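Unit 4: Costing a hand-held gripper station
Course notes, Robotics Procurement and Planning. Prepared by Soledad Robles and Samer Rizk.

The case for this unit is small-parts handling with a divided plastic box. Read it before starting the budget sheet.

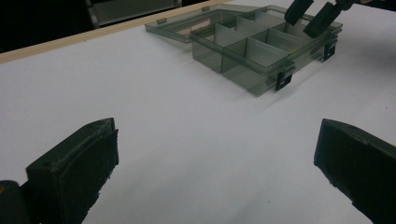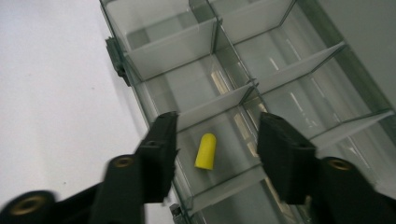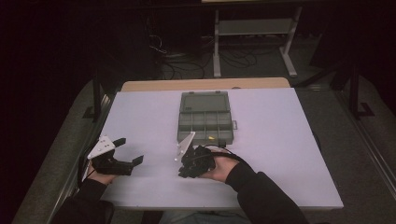 *Fig. 4.1 (three views). Compartment box and hand-held grippers; the yellow earplug is seen closest in the second view.*

## 4.1 What goes on the sheet

Students tend to price the grippers and stop there. The sheet must cover the full station:

- grippers, with spare fingers entered as a separate line
- cables and mounting plates
- work surface and supports
- boxes and small parts, treated as consumables
- operator hours, including set-up

Finger pads wear. Enter them as a running cost, never as part of the purchase price. For the exercise, assume one pair is replaced every 200 operator hours.

## 4.2 Two quotes

Zundale quotes per gripper and charges delivery on each order. Skosten quotes per station and includes 2 spare finger pairs -- cables are extra. The quotes cannot be compared until both are restated as cost per station over the same period.

Earplugs are cheap and are bought in packs of 100. Allow for losses all the same, and record the pack size as well as the unit price.

## 4.3 Lead time

Tikkanen's standard lead time in the exercise is 37 working days from receipt of order. An order placed in January should not be planned against a February start. Put the bench and supports on a separate order if they can be had sooner.

**Task.** Complete the sheet for one station and for four. State which lines scale with the number of stations and which do not. Hand in to Florian Ferrand before the next session.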